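4 Grundrissbildung und Blickbeziehungen in küstennahen Wohnhäusern

Abb. 3: Arbeitsplatz mit zwei Roboterarmen über einer Tischplatte in Holzoptik. 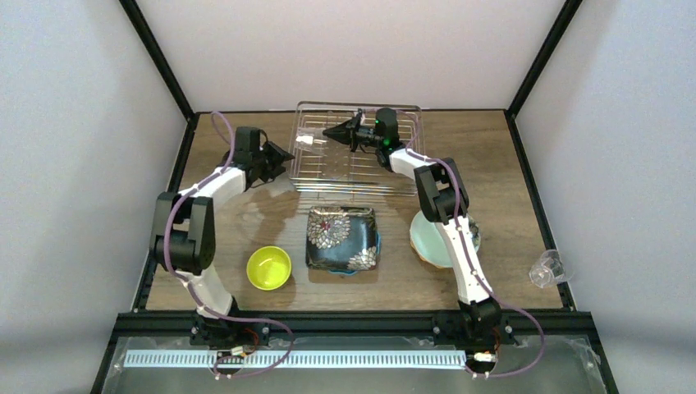 4.1 Auswahl und Abgrenzung der Fälle

Der vorliegende Abschnitt behandelt die Frage, in welcher Weise die Ausrichtung auf das Wasser die innere Ordnung freistehender Wohnhäuser bestimmt. Grundlage ist ein Bestand von 121 Einfamilienhäusern an Steilufern und Dünenrändern, deren Ausführungspläne vollständig vorlagen. Häuser mit mehr als einer Wohneinheit sowie reine Umbauten ohne Eingriff in das Tragwerk wurden nicht berücksichtigt. Für 18 Häuser konnten ergänzend Gespräche mit den Bewohnern geführt werden; die Auswahl richtete sich nach der Lage zum Ufer und nach der Zahl der Vollgeschosse.

Die Pläne stammen überwiegend aus dem Archiv des Büros Drurska, ein kleinerer Teil aus der Sammlung Ningate. Beide Bestände unterscheiden sich in der Darstellungstiefe. Während die Blätter aus dem Büro Drurska durchgehend Möblierungsvorschläge enthalten, beschränken sich die Zeichnungen der Sammlung Ningate auf Wände, Öffnungen und Treppen. Für die Auswertung wurden daher nur Merkmale herangezogen, die in beiden Beständen gleichermaßen ablesbar sind: die Lage der Aufenthaltsräume, die Breite der seeseitigen Öffnungen, die Stellung der Treppe und der Abstand zwischen Eingang und erstem Ausblick. Die Aufnahme der Pläne wurde am 17. Mai 2021 abgeschlossen.

4.2 Lage der Aufenthaltsräume

In der überwiegenden Zahl der Fälle liegen Wohnraum, Essplatz und Küche in einer Reihe entlang der Seeseite. Flur, Abstellräume und Gäste-WC bilden auf der Landseite eine schmale Zone, die zugleich als Puffer zur Straße dient. Dieses zweischichtige Schema ist in der Literatur mehrfach beschrieben worden, so bei Guimarães, die es auf die Sommerhäuser der Zwischenkriegszeit zurückführt. Die hier untersuchten Pläne bestätigen den Befund im Grundsatz, zeigen jedoch eine Abweichung bei tiefen Grundstücken. Dort rückt die Küche häufig in die Mitte des Hauses und erhält ihren Ausblick über den vorgelagerten Essplatz.

Heloísa Guimarães unterscheidet zwischen dem unmittelbaren Ausblick, bei dem der Raum selbst an der Fassade liegt, und dem vermittelten Ausblick durch einen zweiten Raum hindurch. Die Unterscheidung erweist sich für die Küche als brauchbar, für Schlafräume weniger. Schlafräume im Obergeschoss werden in fast allen Plänen unmittelbar belichtet, selbst wenn dafür eine ungünstige Raumtiefe in Kauf genommen wird. Mehrere Bewohner gaben an, tagsüber kaum Gebrauch von diesem Ausblick zu machen, ihn aber bei der Planung ausdrücklich verlangt zu haben.

4.3 Dachform und Obergeschoss

Mansarddächer treten vor allem dort auf, wo die zulässige Traufhöhe niedrig angesetzt ist. Der steile untere Dachabschnitt erlaubt ein nahezu vollwertiges Obergeschoss, ohne dass die Fassade zweigeschossig in Erscheinung tritt. Die seeseitige Belichtung erfolgt in diesen Häusern über breite Schleppgauben, auf der Landseite genügen einzelne Giebelgauben. Hyun und Pyo haben darauf hingewiesen, dass die Schleppgaube den Charakter der Dachform schwächt, sobald sie mehr als die Hälfte der Trauflänge einnimmt. Diese Einschätzung wird hier geteilt - sie betrifft allerdings nur die Ansicht vom Strand, die im Genehmigungsverfahren meist nachrangig behandelt wird.

Das Haus Plondetti weicht von dieser Regel ab. Bei einer Grundstücksfläche von 603 Quadratmetern wurde das Obergeschoss zugunsten eines offenen Luftraums über dem Wohnraum verkleinert. Die Treppe steht frei vor der Kaminwand und lenkt den Weg der Eintretenden zunächst parallel zum Ufer, ehe sich der Blick nach Westen öffnet. Der Sockel aus Bruchstein setzt sich im Inneren als niedrige Brüstung fort.

4.4 Privatheit und Einsehbarkeit

Der Wunsch nach weitem Ausblick steht in einem Spannungsverhältnis zum Schutz vor Einblicken, besonders an öffentlich zugänglichen Uferwegen. Drei Mittel kehren in den Plänen wieder: das angehobene Erdgeschoss, die zurückgesetzte Terrasse und der seitliche Flügel als Sichtschutz gegen das Nachbargrundstück. Ha und Koo messen dem Höhenversprung die größte Wirkung bei. In den Gesprächen wurde dagegen die zurückgesetzte Terrasse häufiger genannt, oft in Verbindung mit dem Windschutz, den sie an den Übergangstagen bietet.

Beim Haus Ji wurden alle drei Mittel zugleich eingesetzt. Die Terrasse liegt in einem Winkel zwischen Hauptbau und Gästeflügel und ist vom Uferweg aus nicht einsehbar. Der Preis dafür ist eine verschattete Südostecke, die im Februar selbst zur Mittagszeit nur kurz besonnt wird. Die Bewohner haben den dort vorgesehenen Frühstücksplatz inzwischen auf die Westseite verlegt; der ursprüngliche Raum dient als Bibliothek. Auf die Folgen solcher Umnutzungen für die Anordnung der Nebenräume geht der folgende Abschnitt anhand der Bestandspläne ein.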